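The Long Life of the Spare Blanket

Every house has one. Top of the closet, back of the couch, trunk of the car under the jumper cables. Too good to throw out, too ugly for the bed. Comes out when somebody's cousin sleeps over, goes back in smelling faintly of somebody's cousin.

I spent most of July asking people about theirs. Started as a short piece on the mill at Brutstead, which shut its last blanket line two winters ago. Then people kept writing in. Long letters. Photos of satin edging worn down to threads. So, a longer piece.

Brutstead first. You come in past the feed store and the river is on the left and then there's the mill, brick, four floors, most of the windows still good. At its height it had 193 looms and ran day and night. People in town still say "second shift" when they mean late for supper. The whistle went at six in the morning and some of the older dogs, I was told, were never right after it stopped.

What they made was plain. Wool, then wool blend, then acrylic when wool got dear. Three colors for years: oatmeal, gray, and a green that everybody in the county calls hospital green even though the hospital bought the gray. The blend was scratchy. The acrylic was not but it pilled, and it threw sparks in January. Kids loved that. Lights off, blanket over the head, little blue snaps.

A former finisher, 33 years on the napping floor, explained napping to me at her kitchen table with a hairbrush and a dish towel. The cloth comes off the loom flat and thin. Looks like nothing. Then it runs over rollers covered in fine wire and the wire pulls up the surface, and that's your fuzz. Too little and it feels like a feed sack. Too much and you've torn the strength out of it and it'll go at the folds in a couple of years. She could tell by the back of her hand. Not the palm. Palm's no good, she said, palm's been doing dishes.

She keeps 11 of them. Seconds, mostly. A second had a dropped thread or a crooked stripe and you could buy it at the gate on payday for next to nothing, and that's how half of Brutstead got furnished. Curtains out of blankets. Coats out of blankets. One wedding, a whole set of ushers' vests.

Then plush came along.

Plush is a different animal. It's knit or woven with a raised pile, nearly always polyester, and it's printed, which changed everything. A woven pattern costs loom time. A printed one costs ink. Suddenly you could have ferns, roses, wolves, a tiger with a waterfall behind it. People who'd lived their whole lives under oatmeal went a little wild.

The big seller around here was Pešek, an importer working out of a warehouse in Bundton, 40 miles down the road. Trucks on the highway shoulder, blankets hung from a rope between two poles. You'll have seen them. Heavy as a wet dog, came zipped in a clear plastic bag with a handle, and the bag got kept for years because it was a good bag. Christmas decorations, usually. The bag outlived a few marriages.

Brutstead people did not care for Pešek. There was some feeling about it. A man at the diner told me his mother wouldn't have one in the house till the mill closed, then she bought two in the same week and slept, he said, like a stone.

And they are warm, that's the trouble. Warm and cheap and they wash. The snobs among us (hi) go on about wool breathing, and it does, but you can't put it in with the towels.

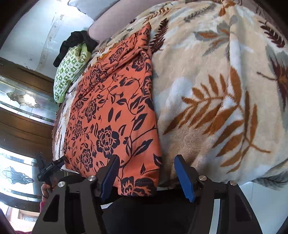
Rust and brown ferns on cream plush, with an orange floral folded on top.

Layering is its own subject. Nearly everyone I asked had rules and no two sets matched. Cotton against the skin, heavy on top. No, heavy on the bottom, thin on top so the heat stays down. Fold the extra one in thirds at the foot. Never at the foot, you kick it off. One reader does hers by month and has a chart taped inside the linen closet door.

Print on print used to be considered a mistake, by the way. The old household manuals wanted one pattern and the rest solid. I don't know anybody who lives like that. You get the warm one, you throw the pretty one over it, you go to bed.

As for keeping them. Sakitz, the cleaners on Mill Street in Bundton, took in 1130 blankets last year, most of them in one rush after the first cold night. They gave me some advice for nothing so here it is. Plush: cold water, no softener, it coats the pile and teh whole thing goes flat. Low heat or a line. Shake it hard before it's all the way dry. Wool: don't wash it half as often as you think. Hang it outside on a dry windy morning, brush it, bring it in before dusk. Moths like dirt more than they like wool, so put it away clean. Cedar is nice. Cedar wears off. Sand the block every spring.

And no vacuum bags for wool, the counter staff were firm about that. It needs a bit of air in it. Plush doesn't mind being squashed for a season, it comes back.

The Brutstead mill is supposed to be apartments. Supposed to be, there's a sign. Inside, on the second floor, you can still see where the machines stood, rows of bolt holes and pale rectangles in the floorboards, and lint. So much lint. Up in the beams like old snow. I put a pinch of it in my coat pocket and forgot about it, found it again on the drive home looking for toll money. Gray. Hospital order, most likely.

Letters about your own spare blanket still welcome, we'll run a page of them in the winter issue. Please don't send the blankets.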